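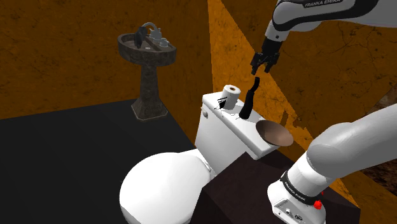

Why does the toilet keep refilling for a few seconds when no one has flushed it?

Water is leaking slowly out of the tank and into the bowl, usually past a worn flapper. When the level in the tank drops far enough, the fill valve opens and tops it up. The leak should be repaired within the week, as the water lost is charged to the unit's account.

Maintenance Request Log
Trudell Residences, Building Services Office
Category: Plumbing, intermittent refill
Status: Closed
Priority: Routine, raised to Elevated
Reported by: Resident, Unit 24
Assigned to: Baltazar Nava, Building Services
Reviewed by: Milagros Manalastas, Resident Accounts

Initial report
The resident states that the toilet in the hall bathroom refills by itself at irregular times, most noticeably at night. Each refill lasts a few seconds. The resident has tried holding the flush handle up after use and reports no change. No water has been seen on the floor. The resident also asks whether the noise is connected to the higher water charge on the December statement.

Response from Building Services
Thank you for your report. Please carry out the following check before our visit and reply with the result.

Clear the tank lid, lift it off with both hands and set it flat on a towel. Put several drops of food coloring into the tank water. Do not flush for 15 minutes. If color appears in the bowl, the flapper or the seat beneath it is leaking. If the bowl stays clear, look at the overflow tube and note whether water is running into the top of it.

Please do not use tablet cleaners in the tank. They shorten the life of rubber parts and their dye makes this test hard to read.

Resident reply
Color appeared in the bowl before the waiting time was over. The overflow tube was dry at the top. The resident asks whether the toilet may still be used.

Response from Building Services
The toilet may be used as normal. To limit water loss overnight, close the shutoff valve behind the bowl by turning it clockwise until it stops, and open it again in the morning. Do not force the valve if it is stiff. Priority has been raised to Elevated.

First visit
Flapper found warped along one side. Replaced with a Flisix universal flapper from stock. Chain shortened by two links, as the slack was catching under the seal. Dye test repeated and passed. Request left open for one week to allow for a follow-up report.

Follow-up from resident
The refilling has stopped during the day but was heard twice on the night of 25th December.

Second visit
Dye test passed again with the handle at rest. Water level found slightly above the rim of the overflow tube after a long idle period. Supply pressure at the unit rises overnight when demand in the building is low, and the old fill valve was not closing fully against it. The earlier check of the overflow tube was made in the daytime, which explains the dry reading.

Fill valve replaced with a Zenus model and the float set one inch below the top of the tube. Shutoff valve operated several times and found sound. The supply line was replaced as a precaution – the old one showed corrosion at the coupling nut.

Note from Resident Accounts
The meter reading for Unit 24 shows 3,000 gallons above the unit's usual use for the billing period. Under the leak adjustment policy, a resident who reports a fault promptly is not charged for the excess. A credit will appear on the next statement. No form is required.

The resident asked separately whether the credit covers the sewer portion of the charge. It does.

Further action
Building Services will inspect fill valves of the same age on the upper floors of the Mwaipopo wing, where overnight pressure is highest. Notices will be delivered to each unit before entry. Residents are asked to leave the tank lid clear on the day of inspection.

Closing entry
Resident confirmed by telephone that no further refilling has been heard. Parts charged to building stock. Request closed by B. Nava. A new request should be opened if the noise returns – please quote reference 240 so that the earlier work can be found.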